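4.3 시뮬레이션 뷰어에서 원격 조작 세션 설정하기

이 절에서는 Hukard 제어 패키지를 Elton 시뮬레이터에 연결하고, 주방 장면을 불러와 엔드이펙터 목표점을 수동으로 움직이는 절차를 다룹니다. 4.2절의 설치와 라이선스 등록을 마친 상태에서 시작하십시오. 실제 로봇에 연결하는 절차는 6장에 있으며, 이 절의 설정 파일을 그대로 실기에 사용해서는 안 됩니다.

4.3.1 시작하기 전에

다음 항목을 확인합니다.

- 시뮬레이터와 제어 패키지의 빌드 번호가 모두 313인지 확인합니다. 번호가 다르면 연결은 되지만 관절 상태 메시지의 필드 순서가 어긋납니다.
- GPU 메모리가 8GB 이상이어야 합니다. 그보다 적은 장비에서는 render.shadow 값을 off로 둡니다.
- 3D 마우스를 사용할 경우 시뮬레이터를 실행하기 전에 연결합니다. 실행 중에 꽂은 장치는 목록에 나타나지 않습니다.
- 이전 세션의 잠금 파일(session.lock)이 작업 폴더에 남아 있으면 삭제합니다.

주의: 같은 네트워크에 실기 제어기가 켜져 있으면 도메인 번호가 겹치지 않는지 먼저 확인하십시오. 번호가 같으면 시뮬레이션용 명령이 실기로 전달될 수 있습니다.

4.3.2 제어 서버 실행

1. 작업 폴더에서 터미널을 열고 다음 명령을 입력합니다.
hukard-server --profile sim --domain 37

2. 터미널에 "ready, waiting for client"가 출력될 때까지 기다립니다. 첫 실행에서는 충돌 메시를 변환하므로 시간이 더 걸립니다. 변환 결과는 cache 폴더에 저장되고 다음 실행부터 재사용됩니다.

3. 두 번째 터미널을 열고 시뮬레이터를 실행합니다.
elton-sim --domain 37 --scene none

4. 시뮬레이터 오른쪽 아래의 연결 표시등이 녹색으로 바뀌었는지 확인합니다. 노란색이면 서버는 찾았으나 프로파일이 일치하지 않는 상태입니다. 서버를 종료하고 1단계의 --profile 값을 확인하십시오.

참고: 도메인 번호를 바꾸려면 두 명령에 같은 값을 넣습니다. 환경 변수 HUKARD_DOMAIN이 설정되어 있으면 명령행 값보다 우선합니다.

4.3.3 장면 불러오기

1. 파일 메뉴에서 장면 열기를 선택하고 scenes/kitchen 폴더로 이동합니다.

2. 싱크대가 포함된 장면 파일을 선택합니다. 물체 배치는 시드 값에 따라 달라집니다. 이 설명서와 함께 제공되는 연습 과제는 시드 294를 기준으로 작성되었습니다.

3. 물체 탭을 열고 모든 항목의 상태가 settled인지 확인합니다. falling으로 표시되는 항목이 있으면 물리 엔진이 안정될 때까지 기다립니다. 계속 바뀌지 않으면 장면 초기화를 누르고 다시 불러옵니다.

4. 카메라 탭에서 front_sink를 선택합니다.

참고: 장면을 다시 불러오면 물체 ID가 새로 부여됩니다. 스크립트에서 물체를 지정할 때는 ID 대신 이름을 사용하십시오.

4.3.4 목표점 표시와 작업 영역 설정

1. 보기 메뉴에서 엔드이펙터 표시를 켜고 표시 형식을 sphere로 지정합니다. 팔 링크 표시는 끕니다. 링크를 꺼도 역기구학 계산과 충돌 검사는 계속 수행됩니다.

2. 구의 색상을 red로 지정합니다. 색상은 제어 상태와 무관하며, 상태는 화면 아래의 상태 표시줄에서 확인합니다.

3. 제어 탭에서 입력 장치를 선택하고 병진 배율을 0.2로 설정합니다. 조작에 익숙해지면 높여도 되지만 1.0을 넘기지 마십시오.

4. 작업 영역 상자를 설정합니다. 아래쪽 면은 싱크대 바닥보다 조금 높게, 뒤쪽 면은 수전 앞에 오도록 둡니다. 수전은 고정 물체로 등록되어 있어 접촉하더라도 밀리지 않고, 접촉력이 한계를 넘으면 세션이 중단됩니다.

5. 활성화 버튼을 누른 채 장치를 천천히 움직여 구를 두 싱크볼 사이의 칸막이 앞쪽으로 가져옵니다. 버튼에서 손을 떼면 목표점이 그 위치에 고정됩니다.
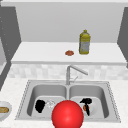 4.3.5 시점과 가림 확인

1. 목표점을 고정한 상태에서 구가 집을 물체를 가리지 않는지 확인합니다. 위 화면에서는 구가 양쪽 싱크볼에 걸쳐 있고, 왼쪽 싱크볼의 투명한 물체 일부가 구 뒤에 들어가 있습니다.

2. 가려진 물체가 작업 대상이면 카메라 탭에서 보조 시점을 추가하거나 표시 반지름을 줄입니다. 표시 반지름은 화면 출력에만 적용되며 충돌 모델의 크기를 바꾸지 않습니다.

3. 인식 탭에서 분할 마스크를 켭니다. 투명한 물체와 바닥의 경계가 뚜렷하지 않으면 깊이 값 출처를 rendered에서 ground_truth로 바꿉니다. 이 옵션은 시뮬레이션 프로파일에서만 동작합니다.

4. 오른쪽 싱크볼처럼 물체가 겹쳐 있는 곳에서는 마스크가 하나로 합쳐질 수 있습니다. 물체 탭에서 손잡이가 긴 검은색 물체와 그 옆의 주황빛 갈색 물체를 각각 선택해 마스크가 따로 강조되는지 확인합니다.

주의: ground_truth 깊이로 조정한 파지 임계값은 실기 프로파일로 내보내지 마십시오.

4.3.6 설정 저장

1. 파일 메뉴에서 세션 설정 저장을 선택합니다. 작업 영역, 배율, 시점이 하나의 yaml 파일로 저장됩니다. 시드 값은 저장되지 않으므로 파일 이름에 적어 두십시오.

2. 시뮬레이터를 먼저 종료한 뒤 서버를 종료합니다. 순서가 바뀌면 잠금 파일이 남습니다.

저장한 설정을 Dunstan 플래너에서 불러오는 방법은 4.4절을 참조하십시오.

개정 기록: 1월 30일, 4.3.4절 작업 영역 상자 설명 수정 (Noboru Fukuda)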